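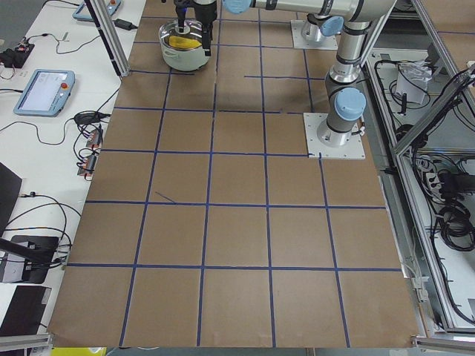
Figure 1. Marked work surface at Tovham with the white lidded pot in place.

Drova Kitchen Objects Project
Progress report to the Sæther Fund
September 29, 2022

1. Period and scope

This report covers the work surface, the object set and the placement records at Tovham. Procurement and accounts are reported separately by Allia under the terms of the grant.

The purpose of Drova remains as stated in the application: to produce a documented set of ordinary kitchen objects, with repeatable positions on a flat surface, for use in studies of lifting, opening, covering and putting away. Work in this period was concentrated on covered cookware. Trays and cutlery were left as they stood in the previous report.

2. Work surface

The table is covered in brown kraft paper and divided into cells with blue tape. The earlier layout, which used pencil lines on bare paper, was withdrawn in August. Pencil could not be read reliably from the far side of the table, and lines were lost wherever a pot had been slid across them.

Tape was laid directly on the paper in both directions. The cells are roughly square. They were set out by hand with a straightedge and should not be treated as a measuring scale. Where a placement needs a finer position than the cell itself, the distance from the two nearest tape edges is entered in the record.

Three points were noted during use:

Tape edges lift first at the crossings. Pressing the crossings down with a flat scraper at the start of each session has been enough to keep them usable.

The lower edge of the paper is slightly uneven where it meets the metal frame of the table. No positions are taken from this edge. All distances are measured from tape.

One short horizontal run of tape toward the far side does not cross the full width. It subdivides the cells it passes through and has been kept. The placement sheet has been redrawn to show it, and older sheets should not be used for that part of the table.

Kraft paper was retained over the two alternatives tried, a vinyl sheet and a woven mat. The vinyl gave strong reflections under the ceiling lights, and the mat moved under heavier items. Paper marks easily, but it is cheap to replace and the tape holds well on it. A full change of paper and tape takes most of a morning, including checking the new layout against the sheet.

3. Object set

The covered cookware group now has five items. Each has a card giving outer diameter, height, empty weight, lid weight and type of handle. The other groups will be brought to the same standard in the next period.

The item used most is the white pot in Figure 1, which has a faint green tint, two side handles and a clear glass lid with a metal knob. It was chosen as the reference item for the group. The side handles give a clear orientation, so that a position can be recorded as a cell plus the direction of the handles. The glass lid allows the contents to be checked with the pot closed. In the figure a yellow item can be seen through it.

Bright contents are preferred for this reason. Pale items were tried first and were difficult to tell apart from the inside of the pot once the lid was on, particularly late in the afternoon. The content list for the group has been revised, and white and cream items have been moved to the open-bowl group.

Lids are recorded as separate objects. A lid has its own card and its own position when it is off the pot. This adds lines to the record but removes a fault in the earlier sheets, where a lid resting on the table was entered only as "off" and its location could not be recovered afterward.

4. Placement records

Almost 200 placements of covered cookware were recorded in the period. Each entry gives the item, the cell, the handle direction, the state of the lid (on, off or partly on) and the contents, if any.

"Partly on" has proved hard to apply evenly. A lid can sit off center on the rim and look closed from one side. The wording now in use is that a lid is on when its edge is seated all the way round, and partly on in every other case where it touches the pot. Earlier entries were reread with this wording and corrected where the notes allowed. The remainder are flagged and should be left out of any comparison of lid states.

Cells near the long edges of the table are under-represented. Wide items overhang the tape there, and the position is then open to argument between two cells. The rule adopted is to enter the cell that holds the center of the base.

5. Deviations from plan

The stoneware casserole listed in the application has been dropped. Its lid chipped at the rim, and the maker no longer supplies the lid alone. An enamel pot of similar diameter takes its place within the existing budget line.

Work on stacked items has started three weeks behind schedule. The delay follows from the change of table layout and does not affect the final delivery.

6. Next period

- Complete cards for trays, cutlery and open bowls.
- Fill the under-represented cells along the long edges.
- Replace the paper once and compare the new layout with the present one, cell by cell.
- Issue the record sheet and wording notes to Allia for comment.

No change to the total grant is requested. A small transfer from travel to consumables, for paper and tape, is set out in the Allia statement.

Related items
Drova: object card template, revised
Drova: wording notes for lid states
Tovham work surface: placement sheet, current layout
Allia: statement of accounts for the period
Sæther Fund: reporting schedule for grant holders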